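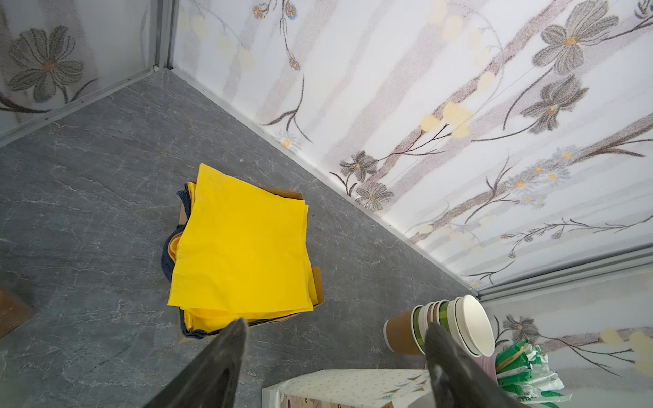 Grurnuvlow Translation Prize, reading panel, May meeting
Present: Linnea Berge (chair), Decha Chareonsuk, Siyabonga Sithole, Njål Backlund (minutes). Apologies: Signe Sæther.

1. Longlist. The office wants 18 titles. Decha asked why a longlist needs to be that long when the shortlist is four. No answer on file. Linnea will ask again.

2. Golta sample chapters. Siyabonga has read 50 pages of the novel and doubts the rest exists in English. 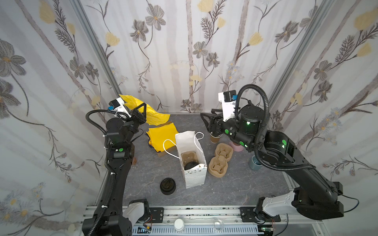

The publisher says the full draft is coming, as it did in the winter. Agreed: no complete text, no entry.

3. Paracha tour. Proposal for readings in 20 bookstores. Njål doubted that a poet in translation can fill half of them – last year's sales were 2839 copies, school orders included. Held over until we see a budget.
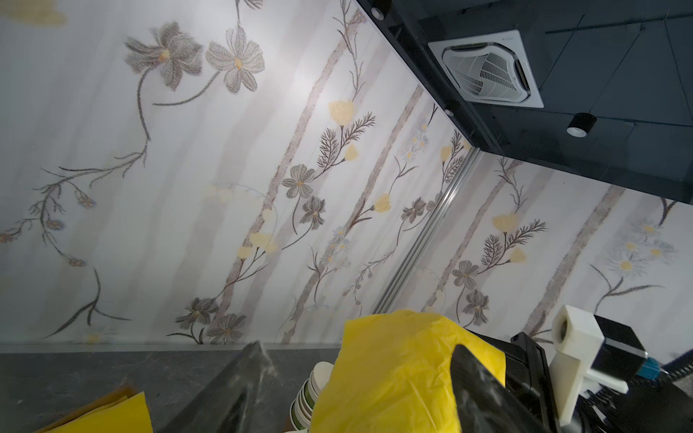

Linnea noted that Gisamus has offered to pay travel but not hotels. Decha wants that in writing.

4. Jury statement. Signe's draft sent back. The word "luminous" to come out, all three times.

Closed 4:50 p.m.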